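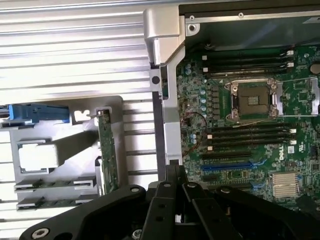 Vasylyna Pylypenko, minutes secretary

Workstation Refurbishing Group, February meeting
Held Wednesday in the back room at Tovine. Started at 6, which for us is early.

Previous minutes
Accepted with one correction. The February rack order was recorded as "agreed." It was discussed. I have changed the word.

Dell workstations
The group is still deciding whether the Dell desktops are worth the shelf they take up. The one on the bench was open with the socket empty, and talk went to what else it needs before anyone calls it a computer. Four memory slots on the green board, so memory is the easy part. The processor is the hard part, or at least the expensive one.

It was claimed that any used processor that fits the socket will do. I asked whether anyone had checked this against the board's supported list. They had not. It was then claimed that the list is "usually generous." I have recorded the claim and would like to see the list.

The gray card bracket with the green card in it was raised next. The proposal was to put every card back into the machine it came from. I asked how we would know which machine that was, as the tags we bought from Faseo fall off. Several people said they could tell by looking. I doubt it. Agreed to write the machine number on the bracket in marker, and on the inside of the case as well.

Loose wiring: the red and black wire lying across the board should be tucked clear of the memory slots before any memory goes in. Not disputed, for once.

Empty sockets
Long discussion about covers. At present the empty socket has its metal frame and load plate and that is considered protection. I am not persuaded. The gold contacts can still be seen through the middle, and what can be seen can be touched. Plastic covers to be priced. Until they come, no cleaning with cloths anywhere near a socket. Canned air only, held well back.

Zedudley offer
Zedudley has offered us 12 more desktops, described as "mostly complete." Our last lot was described the same way and 2 of those had no power supply. Motion to accept the offer as it stands: not carried. Motion to ask for a written parts list first: carried. The offer stays open until the next meeting.

Software
The Son inventory program was put forward again as a replacement for the spreadsheet. No demonstration was given. Deferred, as it was last time.

Actions
Supported processor list to be found and printed.
Price for socket covers.
Markers, permanent, fine tip.
Reply to Zedudley asking for the parts list.

Next meeting same room, same time. Bring your own screwdrivers, as the shared set is short again.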